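Packaging and Materials, Unit 2: Keeping Food Cool
Notes by Haiyan Peng, for the evening group
June 20, 2019

In the last unit we spoke about boxes and jars. Now we look at how heat goes into a package. Please read these notes before the class and bring your ruler and one empty bag or box from home.

Heat moves in three ways. Conduction is heat that passes through a solid, for example through the wall of a bag. Convection is heat carried by moving air or liquid. Radiation is heat that comes from a warm surface or from the sun, and it needs no air at all. In most small food carriers all three happen at the same time, but one of them is usually stronger than the others.

For conduction through a flat wall we use this rule:

heat flow = k x area x temperature difference / thickness

The letter k is the conductivity of the material. When k is small, the material insulates well. Still air has a very small k, and many foams are good insulators for this reason: they hold air in small cells where it cannot move much.
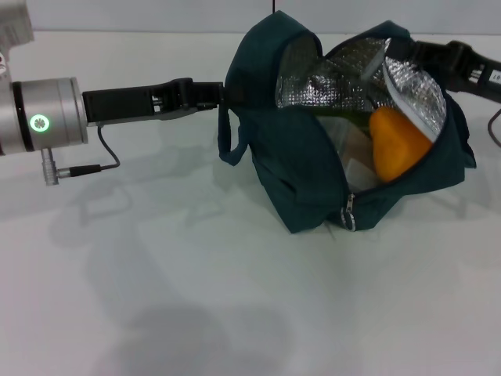 Look again at the thickness in the rule. If we make the wall two times thicker, the heat flow through it becomes half. Students often forget that the area also grows, because a thicker wall makes the outside of the bag bigger. For thin walls we can ignore this. For thick walls we cannot, and in July we will do the full calculation.

The closure is the weak place in many designs. A zipper or a folded top can let warm air come in, and then good walls do not help so much.

Worked problem. A wall lets 900 joules pass in one minute. We keep the same material and area, and we make the thickness double. The new value is 450 joules in one minute.

Homework: repeat the problem with 1,368 joules. Write all the units. Then explain in your own words why a full bag warms more slowly than a nearly empty one.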